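# The Dekent 600 and me

I bought my first Dekent 600 for sixty bucks out of the back of a station wagon, and I'd do it again tomorrow. It's a chunky beige lump of a home computer with a keyboard that feels like pressing on bread rolls (day-old ones, if the weather's cold), and I love it more than any machine I've used for real work.

If you've never run into one, don't feel bad. Dekent sold them mostly through a chain of office supply stores, next to the adding machines, and I don't think the sales clerks ever figured out who they were for. You got BASIC when you switched it on, a decent little word processor on cartridge, and a cassette port that works beautifully as long as you leave the volume at seven and don't breathe.

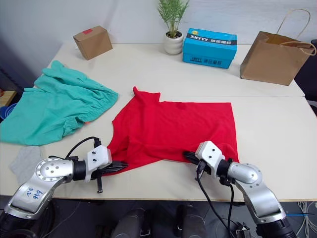
The cassette port is how I met Quang Tiêu. I'd posted a whiny message on a collectors' board about a tape that kept dying at block 17, and he wrote back inside an hour telling me to clean the head, swap the belt, and quit using my nice stereo deck. He was right about all of it! The thing wants a cheap mono recorder, the cheaper the better. Mine came from a thrift store in Torham and has a cracked handle.

My serial number is 2155, which Quang says makes it an early one, with the older ROM. You can tell by typing a PRINT statement with no space after it. The early ROM sulks and gives you a syntax error, and the later one lets it slide. I've gotten so used to the sulky version that I now put the space in everywhere, even on machines that couldn't care less.
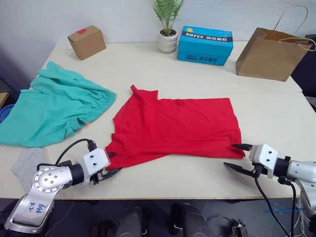

Then there's the power supply, which sits inside the case right under the cartridge slot and cooks whatever you plug in. Rosário Amaral rebuilt mine last December with fresh capacitors and a modern regulator, and the case barely gets warm now. She also talked me out of bleaching the plastic. I'd been all set to do it, with the peroxide sitting on the counter, and she sent me pictures of her own machine, streaked like a bad dye job. I put the peroxide away.

What I still want is the Jonach disk drive. It was a third-party add-on, it was slow, and the manual was translated by somebody in a terrible hurry, but it came with a chess program I've wanted to play since I was a kid staring at the ad. Salvador Garcia has one and won't sell. I ask him every few months anyway, and he sends me a photo of it with the light on.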